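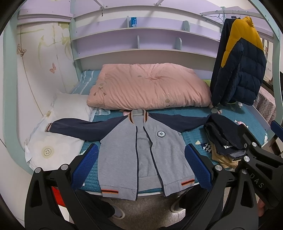
## 6. Folding a zip jacket with the Fivcombe hand-held grippers

This section is for operators who record folding tasks with the Delcombe kit. Before you start, finish the pairing steps in section 3 and check that both grippers show the same time.

1. Lay the jacket on a bed or a wide table, front side up. Open the zipper fully and stretch both sleeves out to the sides.
2. Stand at the front edge, so that the bottom hem is nearest to you.
3. Press the record button on the left gripper. Wait for two short tones.
4. Bring the blue finger pads to the two front panels. Close the fingers slowly until the fabric is held between the pads - do not squeeze to the end of the travel.
5. Bring the two zipper edges together at the middle. You do not need to close the zipper.
6. Fold the left sleeve over the body, then the right sleeve.
7. Take the hem at both corners and fold it up to the collar.
8. Open the fingers, lift both grippers 10 cm above the fabric and press the record button again.

**Note:** Other clothes and bedding can stay on the bed. Only keep free the area where the sleeves will move.

**Note:** A normal recording of one jacket has up to 11 grasps. If you needed more, keep the recording and mark it "long" in the Ekpo app.

**Caution:** Do not grip the zipper slider or its teeth. Metal parts can cut the surface of the pads. Worn pads must be changed in pairs (order number 327, from Silley or your dealer).

**Caution:** Keep your fingers away from the black linkages when the gripper is closing.

If the fabric slips out in step 4, clean the pads with a dry cloth and repeat from step 3.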